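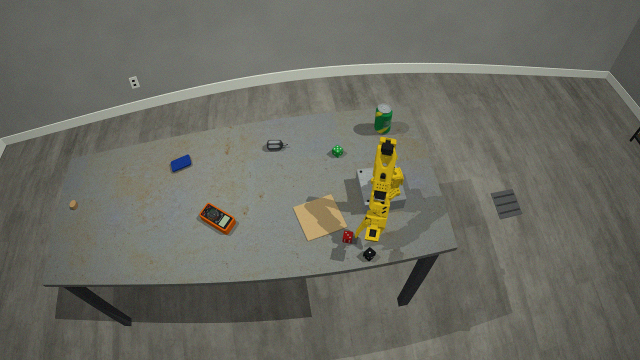
4. Recording your examples in the simulator

By now you should have the Ngata workspace open and the yellow arm answering to your controller. If it isn't, go back to section 3, because nothing below will work without it. I'm going to walk you through one full batch the way I do it at my own desk. My batches are 65 episodes long, and you can change that in the settings file.

1. Open the Session panel and pick a task. I always start new people on "reach the can." It's short, and you'll get a feel for how the arm lags behind your hand.

2. Type the instruction the way you'd say it to a person. "Move the gripper over to the green soda can" is great. "Task 6 v2 final" is not (yes, I've done it, and yes, I had to relabel 137 episodes one February).

3. Press Shuffle. The table layout changes every time you do, and so can the viewpoint and the room. Leave the extra stuff on the table! The dice, the multimeter and the rest are there so the policy learns to find the right object among the wrong ones.

4. Hold the left trigger to start recording, then wait for the beep before you move.

5. Bring the gripper in from the side with the fingers a little open. Go slow for the last stretch, and try not to stop dead in midair while you think. The model will happily learn your pauses too.

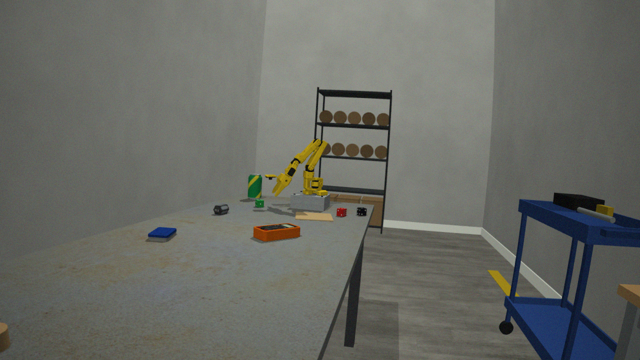
Fingers down and slightly open, next to the can.

6. Let go of the trigger and mark the episode Keep, Fail or Toss. Fail means you really tried and missed. Toss is for sneezes, phone calls and pressing the wrong button.

7. Repeat from step 3 until the counter runs out.

Note: Fails are worth saving. Simin Amini trains our recovery model on them, and she once asked me for 106 more in a single afternoon.

Note: If you want to ask for one of the dice, put the color in the instruction. There's a red one, a green one and a black one, and "pick up the die" leaves the labelers guessing.

Caution: Don't press Shuffle while the recording light is on. Murnero will save the file without complaining, but the first half and the second half will have different layouts and the whole episode is junk.

Caution: Don't close the window during export. Give it 6 minutes, get a coffee, and check that the progress bar is gone before you touch anything.

If your replay looks jerky, lower the playback rate first. If that doesn't help, send the log to Nasrin Ghaffari along with your batch name, and carry on with section 5.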